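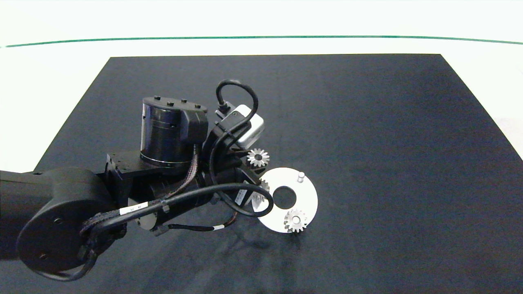 gearhead_dernville
Posted Friday, 7:42 am

OK, I've had the Krasniqi assembly kit on the bench for 2 weeks now and I have to gush a little, because I came very close to not buying it! For anyone who missed the earlier thread, it's the arm, wrist camera, gripper and a license for their teaching software, all in one crate, and I paid 3000 for the lot. My test job is the gear plate from the Peltmont practice set: silver spur gears, a white disc with a hole in the middle, and a little upright peg. The fingers are thin enough to hold one of those small gears with the teeth showing all the way around, and that is what sold me. My old gripper just swallowed anything that size. I run it on a dark mat too, and the camera seems to like it. Setup took me one evening, and most of that was reading the manual twice.

Ask me anything, I'm clearly in the mood to talk about it.

mill_and_mutter
Posted Friday, 8:15 am

Nice! How is it on the actual mesh? Picking a gear up is one thing. Getting the teeth to drop in next to a neighbor is where mine always jams.

gearhead_dernville
Posted Friday, 8:31 am

Good question. There's a "wiggle" setting in the insertion block (their word, I love it) that turns the wrist back and forth a hair while it pushes down. Out of the box it was way too strong. I turned the force limit down to the second-lowest step and it behaves much better now. Still misses sometimes, and when it misses it stops and waits for me, no crunching.

sprocket_aunt
Posted Friday, 9:04 am

I had this kit on loan in April and sent it back, so let me be the grump. The arm is fine. The cables drove me up the wall. That big loop off the wrist and the tall one over the camera both want to swing into whatever you're working on, and for 3000 I expect them tucked away. The Sesamwood arm we ended up with runs everything inside the links.

gearhead_dernville
Posted Friday, 9:20 am

Fair point on the loops, mine does the same. I keep the parts over to one side and plan the moves so the slack swings out over bare mat. Would I like it neater? Sure. But doesn't the Sesamwood gripper cost extra?

sprocket_aunt
Posted Friday, 9:33 am

It does, 800 on top. And no camera in the box. I still think it's the better machine if you're running it all day. For evenings and weekends I'd maybe give you the Krasniqi.

tinplate_tom
Posted Friday, 10:10 am

Disagree with the grump (sorry!). We use the Krasniqi for small gearboxes at work and the cable thing went away with a couple of hook-and-loop straps. Leave enough slack at the wrist or you'll lose your last bit of rotation. Ask me how I know.

What I'd complain about is the software. You get 50 saved positions per program and then you have to split it in two. Silly limit.

mill_and_mutter
Posted Friday, 10:26 am

50 is plenty for gears on a plate, but I do kitting with odd trays and I'd hit that by lunch. Does splitting lose the camera calibration?

tinplate_tom
Posted Friday, 10:41 am

No, calibration lives with the arm. You just call the second program from the end of the first. Clunky, works.

gearhead_dernville
Posted Friday, 12:05 pm

I didn't even know about the limit, I'm nowhere near it. Going to try the straps tonight. I also want to see if it can do the whole gear plate with the parts scattered instead of set out in the same spots every time. The manual says the camera can handle it, but there are only two pages on the subject and one of them is a diagram. If anyone has a working search routine they're willing to share, please post it!

sprocket_aunt
Posted Friday, 12:19 pm

I still have mine from the loan. I'll dig it out this afternoon. It was slow but it found everything as long as the gears weren't touching.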